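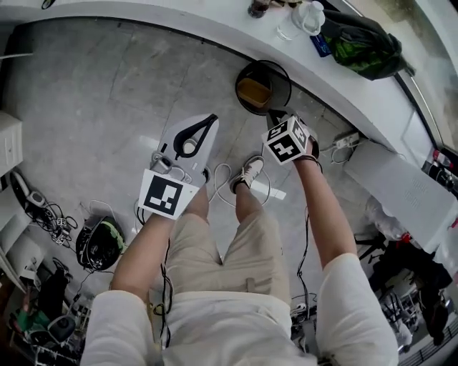
How can a robot learn a two-handed task from a person if no robot is there when the task is recorded?

The person does the task while holding a pair of grippers, one in each hand, that have the same fingers as the robot. Cameras record what each gripper sees, and a tracking method recovers where each gripper was at every moment. The recorded path of the fingers then becomes the path that the robot is trained to produce.

Chapter 7
Recording Two-Handed Work with Hand-Held Grippers

7.1 Where this chapter fits

Chapter 6 dealt with teleoperation, in which a person drives a real arm and the joint angles are read straight from the arm's own sensors. The data from such a system need little treatment before training. Their cost lies in the arm, which has to be present, powered and safe for every minute of recording, and in the operator, who works more slowly through a controller than by hand.

Hand-held recording moves the cost to a different place. The tool is light and can be carried into a kitchen, a workshop or an office. Against this, the tool has no joints to read. Its position must be estimated from cameras and motion sensors, and each estimate carries an error that the training step will treat as truth. Most of this chapter is about finding the size of that error and keeping it small.

Readers who skipped Chapter 6 should at least read Section 6.3 on action spaces before going on. The notation for poses is that of Chapter 2: a pose T with two subscripts gives the second body as seen from the first, so that T(L,R) is the pose of the right gripper in the frame of the left.

7.2 The parts of a recording

A two-handed recording has four streams: left video, right video, left finger opening and right finger opening. Many systems add a head camera as a fifth. The head view is useful in two ways. It shows both tools at once, which neither hand view can be relied on to do, and it gives the policy a view of the wider workspace.

The head view can also be used for measurement, provided that the tools carry something easy to find. Printed square patterns, called fiducial markers, are the usual choice. In Figure 7.1 the left tool has a flat card near the handle and the right tool has a cube on top of the grip, with patterns on two of the faces that can be seen. The two forms behave differently. A single card gives a good pose when it faces the camera and a poor one as it turns away, and it is lost completely when seen edge on. A cube nearly always has one face turned toward the camera and often two. When two faces are visible, their corners do not lie in one plane, and the pose solution is much better conditioned.

A cube also has drawbacks. It sticks out, it can strike shelves and cupboard doors, and its faces have to be placed on the body with care, as any error between faces enters the pose directly. The choice is left to the designer. Exercise 7.4 compares the two for a wrist that turns through a quarter circle.

7.3 Three frames and how they are tied together

Each hand camera defines a frame that moves with the hand. Visual tracking, described in Section 7.6, gives the path of each camera relative to a map of the room. If both cameras are placed in the same map, the pose of one hand relative to the other follows by a single product:

T(L,R) = inverse of T(M,L) times T(M,R)

where M is the map. The product is exact, but its inputs are not. An error of one degree in the rotation part of T(M,L) displaces the right hand, as seen from the left, by an amount that grows with the distance between the hands. At half a meter the shift is close to nine millimeters, enough to miss a buttonhole or the mouth of a narrow bottle.

A fixed marker in the room reduces this problem. If both hand cameras see it at the beginning and end of a recording, drift in either path can be measured and spread back over the frames between. The marker must not move during the recording. It should be flat and rigidly backed, and it should be lit well enough that its corners stay sharp at the shutter speed in use. 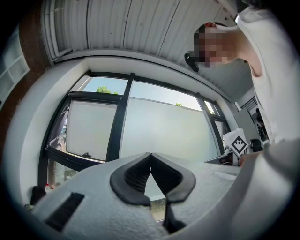

Chapter text last changed: Wednesday, 14:20

7.4 What a hand camera sees

Lenses for hand cameras are chosen for width. A wide lens keeps the fingers and the room in view together, so that the same stream serves for control and for tracking. Figure 7.2 shows the usual result. The two black fingers meet near the middle of the view, and the window frames behind them bow strongly. A marker on the face of a white box is in view beyond the tool, and the person using the tool is at upper right.

Four points follow for anyone who processes such images.

First, the straight-line camera model of Chapter 3 does not apply. A fisheye model must be fitted, and the fit should include points near the rim of the image, where the model is most likely to be wrong.

Second, the tool body covers a fixed part of every view. Features found there move with the camera and will pull the tracker toward the false result that nothing is moving. They should be masked. One mask per tool is enough if the camera mount is rigid, but the fingers need a larger mask that covers their whole range of travel.

Third, the person is often in view. The arms and shirt of the person are moving texture and should be masked for the same reason. Faces should be obscured before the data leave the recording site. Blurring after upload is poor practice and in many places is not allowed.

Fourth, large plain surfaces give few features. Frosted glass, white plaster and smooth ceilings are poor for tracking, while brickwork and leaves seen through clear glass are rich in corners. Distant leaves help with rotation and tell the tracker very little about translation. They may also move in wind.

7.5 A worked case: the Onum study

The Onum study is used throughout the rest of the chapter because its raw streams were released together with the processed ones, so that each step can be checked. It used paired tools of the Serkier type, and two processing methods were applied to the same recordings. The first, named Amine, tracks each hand on its own and joins the paths afterward. The second, named Ó Riain, solves for both paths in one problem and adds the head camera's marker sightings as extra terms.

The released set holds 1749 demonstrations recorded in 38 rooms. Of these, 300 were held out for testing and were never used to tune either method. The split was made by room, so that no room appears on both sides. A split made by demonstration would have let the tracker meet the same furniture twice and would have made both methods look better than they are.

Before either method was run, the clocks of the two hands had to be aligned. The offset between left and right streams was up to 46 milliseconds. For a hand moving at half a meter per second, an offset of that size shifts one path by more than two centimeters along its direction of travel. The error vanishes when the hand is still, which makes it easy to overlook in a bench test. The study estimated the offset by asking the person to tap the two tools together at the beginning of each session and matching the resulting peaks in the motion sensors.

On the held-out rooms, the joint method gave smaller errors in T(L,R) than the separate method. The gain was largest in rooms with plain walls and was slight in rooms with many fixed objects. In rooms of the second sort, the separate method is cheaper to run and is adequate for tasks such as opening a bag or lifting a tray. The gain also fell away when the person looked up or aside for long periods, as the head camera then lost both sets of markers.

It should be noted that the study measured path error and did not measure task success on a robot. The link between the two is weak for coarse tasks and strong for tasks with contact between the hands. Section 7.9 returns to this question.

7.6 Plan of the remaining sections

The next section derives the tracking problem for one hand. Section 7.7 adds the second hand and the terms that tie the hands together, and Section 7.8 treats clock alignment in more detail, including the case in which the offset changes during a session. Section 7.9 covers the conversion of hand paths to robot actions and the rejection of paths that an arm cannot reach. Problems marked with a star need the raw streams and a computer with at least a modest graphics card.

Terms introduced so far: hand frame, map frame, fiducial marker, relative pose, drift, body mask, clock offset.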